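Rotstift auf Holz: Mine bricht beim Anspitzen
Forum > Werkstatt > Anreißen und Messen

Tustik
6/4/22, 09:14
Ich reiße Eiche und Esche seit Jahren mit Rotstift an, Strichbreite nach dem Spitzen 0,3 bis 0,4 mm. Bei der aktuellen Packung bricht die Mine bei jedem zweiten Anspitzen, meist 5 mm hinter der Spitze. Spitzer ist ein einfacher Keilspitzer, Klinge neu. Lagerung trocken, im Keller. Liegt es am Stift oder am Spitzwinkel?

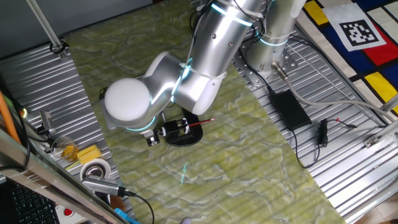
Zum Vergleich habe ich einen Rest aus der alten Packung gespitzt, gleicher Spitzer, gleiche Klinge: kein Bruch. Die Minen haben denselben Durchmesser, gemessen mit dem Messschieber.

Clollitz
Vermutlich sitzt die Mine exzentrisch. Stirnseite ansehen: Ist der Holzmantel auf einer Seite dünner, drückt die Klinge die Mine einseitig weg. Solche Stifte lassen sich nur mit dem Messer sauber spitzen.

Ngui
Exzentrizität halte ich für überschätzt. Farbminen sind wachsgebunden und haben deutlich weniger Biegefestigkeit als Graphit. Ein Sturz auf Beton reicht, dann ist die Mine innen mehrfach gebrochen. Von außen sieht man davon nichts.

Clollitz
@Ngui: Dann müssten die Bruchstellen unregelmäßig liegen. Er schreibt aber »meist 5 mm«.

Ngui
»Meist« ist keine Messreihe.

Budholm
Ich spitze nass geschliffen, also Vorform mit dem Messer, danach Schleifpapier Körnung 2000 mit einem Tropfen Wasser. Dauert länger, die Spitze hält dafür. 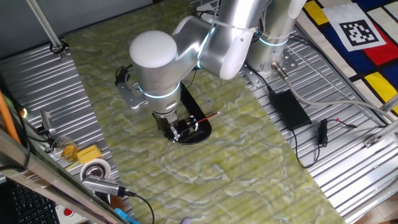 Foto: Ridwan Nugroho

Auf geöltem Holz nützt das allerdings wenig, da schmiert jeder Farbstift. Dort nehme ich das Anreißmesser.

Clollitz
Körnung 2000 setzt sich mit Wachs sofort zu. 400 trocken reicht völlig.

Budholm
Bei mir nicht, solange man das Papier zwischendurch abspült.

Tustik
Habe jetzt sieben Stifte geprüft. Bei fünf sitzt die Mine sichtbar außermittig, die übrigen sind unauffällig. Von den unauffälligen ist einer trotzdem gebrochen.

Ngui
Also beides. Bei dem einen bleibe ich bei Sturzschaden.

Clollitz
Einverstanden. Die fünf würde ich reklamieren, den Rest mit flachem Winkel vorschneiden und nur die letzten Millimeter in den Spitzer geben.

Tustik
Reklamation ist raus. Ich melde mich, wenn im Juli die neue Packung im Einsatz war.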